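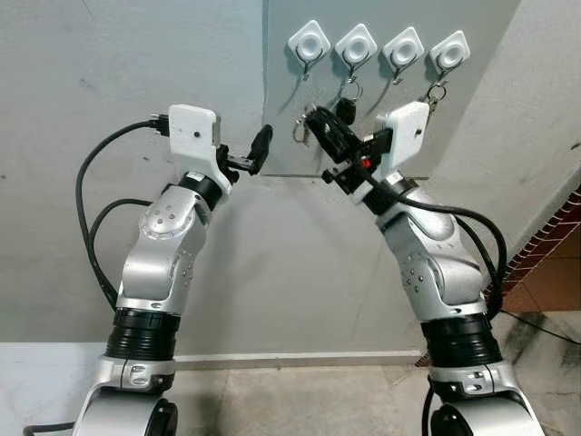
Four white stick-on hooks in a row on the gray metal panel, with a black key fob held up toward it.

Review: Jerngate adhesive key hooks
Rating: 4 out of 5

I have lost my keys in the freezer, in a boot, and once in a bag of potting soil, so please understand that I came to these little hooks with high hopes and a certain amount of desperation. My sister had been after me for years to put something on the wall, and in April I finally gave in and ordered the Jerngates (after a long evening of going back and forth between them and the Toom ones, which have a bigger hook but look like something from a locker room).

They are square and white, with a raised round center and a small dark metal hook that curves down underneath. Very plain, and I mean that kindly! They came in a pack of 6 and I put four of them up in a row near the top of the panel, keeping two back for the pantry door, where I have a fly swatter and an apron that need a home.

Putting them up took me 43 minutes, and most of that was fussing with a level and a pencil. Wipe the surface down first with rubbing alcohol, let it dry, then press hard and count slowly to thirty. The sheet in the box says to leave them overnight before hanging anything – I did, though it about killed me. A smooth metal surface seems to suit them nicely. I tried one years ago, a different brand, on a painted wall in our old apartment, and it took a coin-sized bite of paint with it when we moved.

Now for my grumble. The hook part is small. A key fob on a decent-sized metal ring goes on fine, and so does a dog leash if the loop is thin, but my husband's work keys are on one of those thick braided lanyards and he has to fiddle with it every evening. If your key rings are on the chunky side, measure before you buy.

I'd also space them wider next time. Fobs swing a bit when you reach past them, and mine like to knock into their neighbors. A hand's width between hooks would be about right.

Would I buy them again? Yes, and I already have a second pack in my cart for the laundry room.

Janelle Aquino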